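Three hundred goes at laying the table
Newsletter, July 11, 2022

Regular readers will know I have been grumbling about the Loto data drive since it was announced. Several of you wrote in to say I should go and see it before grumbling any further, which was fair. So I spent a day with the Kirnasex team while they recorded examples for the table-clearing task, and I even had a turn.

The idea is simple enough. A person holds a gripper by hand, with a camera fixed to it, and does a small household job: pick up a chopstick, move it, put it down. The recording goes into a pile. When the pile is big enough, a learning system is trained on it and is supposed to be able to do the same job with an arm. The target for this task is 300 recordings. By the time I left they had 17 from that day that they were willing to keep.

I asked what happened to the rest. Some were thrown out because the fingers left the camera's view, some because the person paused too long in the middle, and a few because the chopstick rolled. That last one bothered me. Chopsticks roll. If every roll is binned, the system learns about a world where they stay put, and I would like to see how it copes on a Friday night in someone's kitchen. The answer I got was that failed attempts are "a separate question" and may be looked at later. I have been hearing that since the Jullutow trials, and later has yet to come.

My own turn was humbling. A thin stick lying flat on a tray is a nasty thing to pick up with two blocky fingers. You have to come in at the right angle, and you find yourself working out a knack. After 11 tries I had one, and it was quite different from the knack of the person next to me. Both of us went into the same pile. The team say variety is good for the system. Perhaps it is – but nobody could show me a test where they had trained with one person's recordings and then with a mixture, and compared the two. I would have thought that came first.

To be fair to them, the notes are much better than they were in June. Each recording now has a line saying who held the gripper, where the dishes started and whether anything was moved between goes. It is dull work and they do it properly. The Sárközi set, which everyone still quotes, has nothing of the kind, and you can't go back and add it.

What I still can't get is a straight answer on how success will be judged. There are 13 starting layouts on the sheet, and the plan is to test on the same 13. I said this looked to me like marking your own homework. There was some shuffling, then a promise that other tables and other crockery will be tried "if time allows". I have asked for that in writing, along with the share of recordings thrown away and the reasons. If either arrives I will print it in full. If you have run a collection like this yourself, at any size, do write and tell me what you kept and what you threw out. 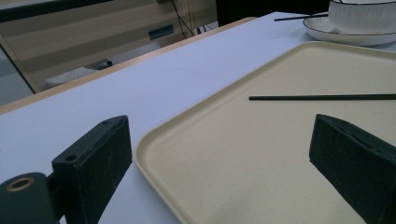
Gripper over the tray at the Loto recording table, with one chopstick on the tray and another by the bowl and saucer.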